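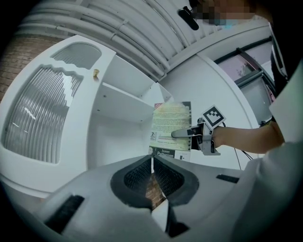

Walk-through notes for the Dreltbridge house, 8 February 2008

Okay, I've finally typed these up from my scribbles. Same form as January, same order, front door to back yard. Where I wrote "fine" it really is fine and you can skip along. Where I rambled, please read it, especially the parts with your name on them!

1. Front steps and railing
Fine. The railing wiggle from January is gone (thank you Feng-yi, that bolt was a beast). The bottom step still needs a strip of grip tape. I bought a roll and left it on the hall radiator, so whoever has ten minutes, go for it.

2. Porch light
Out again. New bulb last month, so I'm starting to suspect the fixture. I've put it down for the electrician along with item 5.

3. Smoke alarms
Pressed every button, upstairs and down, and my ears are still ringing. All of them went off. The one outside the bathroom sounded pretty feeble to me, so it got a fresh battery on the spot. Please write the date on the inside of the cover when you change one. I keep finding blanks and then I have to guess.

4. Carbon monoxide alarm
Fine. It's the Flatano one by the boiler, and the little window showed no faults.

5. Outlets and cords
Not fine. There was a power strip plugged into another power strip behind the couch, with a space heater on the end of it. I unplugged the whole mess and I'm going to be a nag about this: heaters go straight into the wall. Also, the outlet left of the kitchen sink needs its cover plate screwed down. It moves when you pull a plug out, and I don't love that next to water.

6. Boiler
Serviced by Hrubý, sticker is up to date, job number 1534 if anyone needs to call them. Pressure looked normal. Kerstin asked if the knocking at night is dangerous. They told me no, it's the pipes warming up, but if it gets louder write down when you hear it and I'll call again.

7. Stove and kitchen
Burners all light. The filter in the hood was so greasy I soaked it in the sink for an hour and it still came out brown, so a new one is on order from Prillimska (part 817, which I'm noting here so I don't have to crawl under the hood again next time). Fire blanket is on its hook. Extinguisher needle is in the green.

8. Shelves and tall furniture
Push test on everything taller than my waist. You put a flat hand near the top, push gently, and see if it rocks. The hallway bookcase rocks. It has a wall strap, but the strap was hanging there attached to nothing, so marked FAIL and it's first on my list for the drill. Until then keep the heavy stuff low, please, and nobody under six gets to climb it. The dresser in the back bedroom passed, and so did the wardrobe.

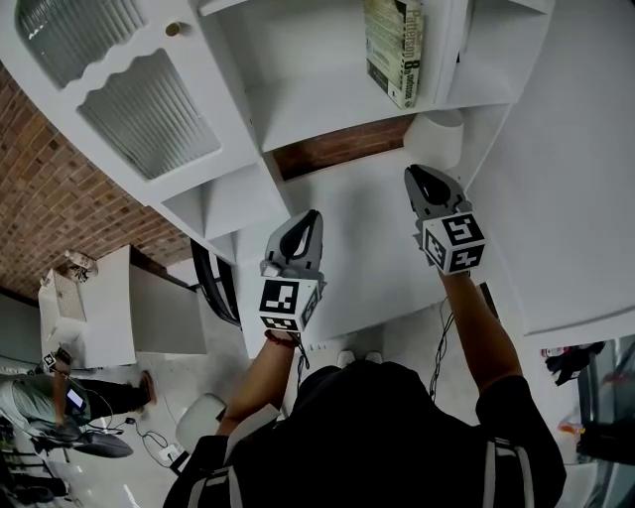

Item 8, white shelving.

9. Stairs
Carpet's lifting on the third stair from the top. I banged in two tacks as a stopgap but they won't hold forever. Handrail is solid.

10. Windows
The back bedroom sash was painted shut, which is bad news if you ever need to get out that way. I ran a putty knife around it and it opens now, with a grunt. Kerstin Tiedemann, could you open and close it every few days for a while so it doesn't stick again?

11. Back yard and gate
Latch catches fine. There's a loose brick in the path near the spigot and I nearly went flying, so it's got a flowerpot on it for now.

Totals: 2 fails (outlets, hallway bookcase), and a handful of small stuff. Feng-yi Su has the electrician's number and is setting that up. I'd like both fails closed in 31 days, sooner if the drill battery will hold a charge. If you fix something, initial it on the paper copy inside the pantry door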